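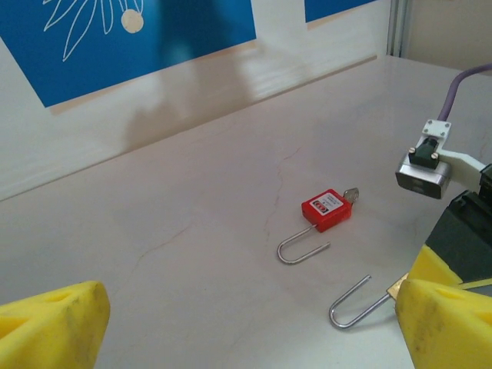

Padlocks: The Questions We Keep Getting

By Rekha Kamath
February 14, 2026

We sell storage bins, shelving and a modest number of padlocks at Prirno. The padlocks are the smallest things in the shop and produce most of the mail.

My shackle has one leg in the body and one leg out. Did I break it?

Almost certainly not. An open padlock looks like that. On most small locks one leg is longer and stays captive in the body while the shorter one swings free. If both legs have come out, read the next answer and keep hold of any little brass parts.

The whole shackle came off in my hand. Can I put it back?

Sometimes. A few locks are built so the shackle can be changed for a longer one, and those have a retaining screw, usually down the hole where the long leg goes. If yours has no such screw, you own a paperweight. Please don't glue it. Finn Meinecke on our returns desk has seen the glued ones and would like to stop.

Why won't it let go of the key?

Many padlocks hold the key until they're locked again. This is meant to keep you from losing it. Close the shackle, turn the key back, and out it comes. If your lock releases the key either way, you have the other kind, and we wish you well.

Can I peel off the label?

It's your lock. Copy down the key number first if one is printed there, and keep the note somewhere other than inside the thing you're locking. We do get that call.

What size do I need for a locker?

Measure the hole in the hasp. The shackle should pass through without force and without much room to rattle. A 40 mm body suits most gym lockers. Bigger is fine until the door won't shut over it.

Is red more secure than the other colors?

No. It's easier to find in a gym bag.

Should I oil it?

Dry graphite, a small puff, twice a year if the lock lives outdoors. Cooking oil has been tried — by Aarne Karppinen, on his own shed, in August — and the key now turns like a spoon in cold honey.

I've lost both keys. Will you cut it off?

Bring it in with whatever it's attached to, within reason, and something showing the item is yours. We've got bolt cutters and a healthy suspicion of bicycles. Cutting takes two minutes and the paperwork takes 12.

Do you take returns on opened locks?

Within 34 days, with every key that came in the package. A lock with a key missing is a lock somebody else can open, so we can't resell it.

Last updated by R. Kamath: hasp sizes and returns

Related
Which Hasp Fits Which Door
Combination Locks and the Forgetful
Labeling Storage Bins So You'll Believe the Labels Later
Shed Doors That Sag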